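Handheld gripper demos: keep or drop episodes with motion blur on thin objects?

Sosteo Boards > Manipulation > Data collection

13 replies hidden by your filter settings. Show all

kelpline
Posted in April
We're collecting demonstrations with a handheld two-finger gripper, wrist camera mounted behind the jaws, no arm in the loop. Tabletop tasks, small household objects, one operator per station. The current set is 1462 episodes after the first pass of filtering.

The problem is thin stock. Anything long, dark and narrow smears badly when the operator moves the wrist at a natural speed. The fingers stay reasonably sharp because they move with the camera. What sits between them does not. Our filter scores whole images with a Laplacian variance threshold, so the fingers prop the score up and frames get through where the rods are unreadable.

Options as I see them:
1. Drop every episode with more than a set number of blurred frames in a row.
2. Keep everything and let the policy sort it out.
3. Slow the operators down.

I lean toward 1. Interested in what others have done.

ratchet_77
Don't do 3. We tried it at Anatdale for a full collection round. Operators told to move slowly stop moving like people. They pause before contact, they re-centre, they hover. The policy learned the hovering. We got beautiful sharp images and a robot that dithered over every grasp.

Option 2 with a shorter exposure is where we ended up. Lock exposure, add light, accept the noise.

kelpline
Exposure is already locked. Lighting is what the room has. I can probably get two more panels per station, but the white work surface clips before the dark objects come up to anything useful.

grommet
Then change the surface. Mid-grey card, matte. White sheet under black objects is close to the worst case for a fixed exposure. It also picks up every speck and pencil mark, and a policy will happily use those as landmarks if you never swap the sheet.

kelpline
Fair. We rotate the clutter objects between episodes but the sheet stays down for a whole block. I can rotate that as well.

For reference, a typical frame of the sort I'm arguing about. This one passed the filter.

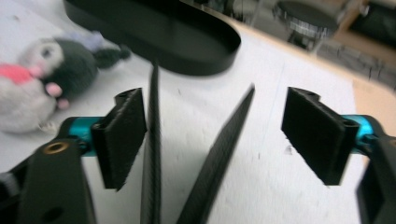

The score is computed over the full image, and I suspect the pad edges and the threaded insert account for a good part of it. If I mask out the static gripper region and score only the opening between the pads, I expect a lot of currently accepted frames to fail. I haven't run that over the whole set yet. On a hand-checked sample of 80 episodes the masked score agreed with my own judgement far more often than the unmasked one did.

ratchet_77
The masked score is a better metric, but a better metric for what? At deployment the wrist camera will be moving too. If you strip blur out of training, the first fast motion on the real arm is out of distribution. I would rather the policy has seen smeared rods and learned that they are still rods.

offcut
Disagree with ratchet here. That argument only holds if deployment blur matches collection blur. A person's wrist has rotation and jitter in it that an arm on a smoothed trajectory won't reproduce. You'd be training on one blur distribution and testing on another, and paying for it with frames where the target pose can't be recovered.

ratchet_77
The action label comes from tracking. It isn't read off the rod in the image. The pose label is fine in a blurred frame provided the tracker held.

offcut
The action label is fine. The observation is the problem. Two thin dark strips smeared over a few pixels each, and you're asking the encoder to infer which one is nearer. With a plush toy or a block there's enough area to survive the smear. With a rod there isn't.

grommet
You are both describing a per-object effect and arguing about a global threshold. Tag episodes by object class and set the cut per class. Soft toys can tolerate a lot. Rods, cables and cutlery handles can't.

kelpline
Per-class thresholds are doable. We already log the target object at the start of each episode. The distractors aren't logged, which I now regret.

tern_island
Lurker, similar rig. A few things that cost us time:

Check tracker confidence against blur before throwing anything out. Ours dropped in the same frames, so some of what we were calling a vision problem was really a label problem.

Check time alignment between the camera and the pose stream. We were 2 frames off after a firmware change and only noticed on fast segments. Slow segments looked perfect.

Look past the table edge. Our stations had keyboards and stools in the background and the encoder was picking up on station identity from them. We hung plain curtain and the gap between stations closed quite a bit.

kelpline
The alignment check is a good call and I haven't repeated it lately. I'll do that first. Background is not controlled at all at our end, so that goes on the list.

offcut
If you want a cheap comparison, train twice on the rod subset: once with everything, once with masked-score rejects removed, same number of gradient steps. Evaluate both at two arm speeds. If ratchet is right, the full set should win at the higher speed.

ratchet_77
Happy with that as a test. Match the frame counts too, or the smaller set gets penalized for being small.

grommet
The Pramanik loader supports a per-frame weight. You could downweight instead of dropping and keep the episodes contiguous. Cutting frames from the middle of an episode makes a mess of action chunking.

kelpline
Good point on chunking. Plan is: alignment check, masked score over the whole set, then the two-way comparison on rods with weights as a third arm if Drornitz gives me the GPU hours. Grey card goes down on half the stations for the next block so there's something to compare against. I'll post the numbers in this thread.

tern_island
Please include tracker dropouts in the table if you can.

kelpline
Will do.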